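December 1, 2021

I enter sweepstakes every evening after dinner, for half an hour, and I have done this since July. Some of you asked me in the comments how it is going, so I write down my results before I forget them.

In these months I sent 407 entries. I won three times. The first prize was a bag of coffee from Kosarov, the second was a gift card for 10 dollars, and the third was a blanket from the Wallano winter giveaway, which my wife took immediately. My friend Vasilis Radulović says that this is a very bad salary. He is right, but I don't do it for a salary.

The one I was hoping for was the Fluvari trip. The grand prize was four nights in Lisbon for two persons, and you could enter one time per day, all of the summer. I missed only two days. In October they published the winner, a lady from Ohio, and also the number of the entries, 3452. I expected much more! For a trip like this I thought it would be a hundred thousand. So my chance was quite good, and I was a little bit sad for the evening.
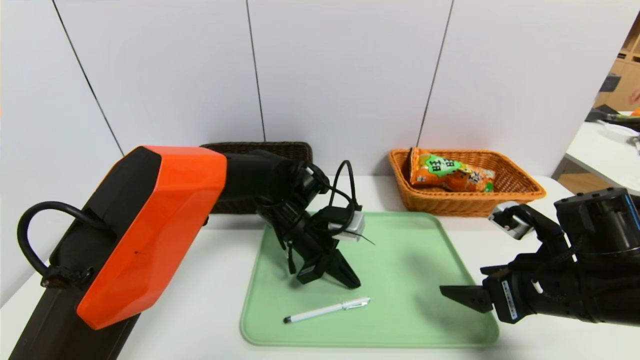

What I learned is mostly to read the rules. When I started I read only the big letters, and then I lost many entries. One contest was open only for residents of two states, and I entered it 19 times before I noticed. Another one, from Toom, wanted the entry by mail on a card of a certain size, written by hand, and my envelopes had two cards inside. The rules said one card per envelope. I don't know if they threw them away, but I suppose so.

I also made a separate email address. Please do this on the first day. I did it in the third week, and my normal address is still full of offers for mattresses.

The instant win games I like less than before. You click, the wheel is turning, you get "Sorry, try again tomorrow." The weekly drawings are more calm. You send the form and forget it, and then perhaps there comes an email. Check the spam folder too. The message about my coffee was lying there for six days, and the rules gave me seven days to answer.

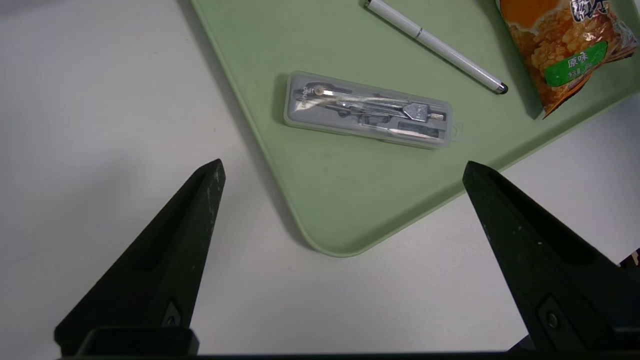

For the winter I want to enter fewer contests, but to choose them better. I keep a list in a notebook with the name, the last day, how often I can enter, and if they want a receipt. The ones which want a receipt have fewer people, I think, but then I must buy the product, and Vasilis laughs at me when he sees eight bottles of the same shampoo. Almost all of them allow you to enter without a purchase, you only need to find the paragraph. It is usually near the end.

If you know a good contest which closes after New Year, please write it in the comments with the link to the rules.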